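Fellard Makers' Room, members' meeting
April 9, 2022

Minutes of the last meeting agreed, with one spelling put right (Griseo has one s).

1. The white table
Everyone is delighted with it! It wipes clean in seconds and gives us far more elbow room than the old Onen bench. Agreed to keep it for small things and light jobs, and to move anything with glue or paint to the back room. The Onen bench goes to Marinho if they will collect it.

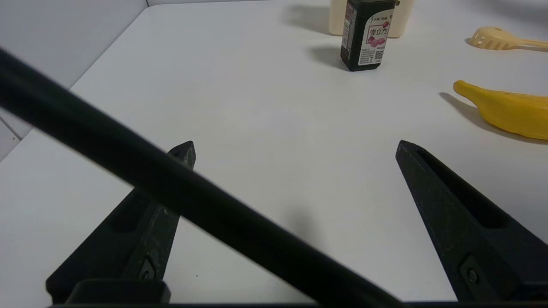 The green bottle with the 弹立方 label, on the white table.

2. Labels
A lively talk about things turning up with labels not all of us can read. Agreed that whoever brings an item in adds a plain English sticker and leaves the maker's own label showing. Stickers cost £30 for a big roll — approved at once.

3. Snacks
The snack kitty stands at £127, our best yet. A warm vote of thanks for the pink bowl, which has gone down very well. Wrapped snacks only, please, and crumbs to be brushed up before the next group comes in.

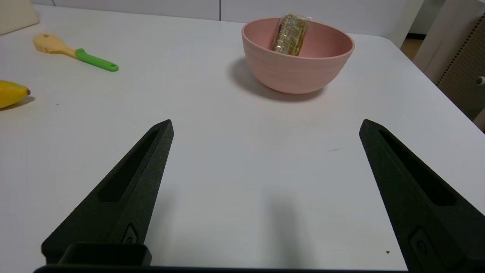 Picture: Fellard Makers' Room

Asked whether a second bowl was wanted. Most felt one was plenty, but we will look again in July.

4. Open day
Around 40 visitors hoped for. Griseo will lend chairs. Table to be wiped down the night before.

5. Any other business
Key to the back cupboard still missing.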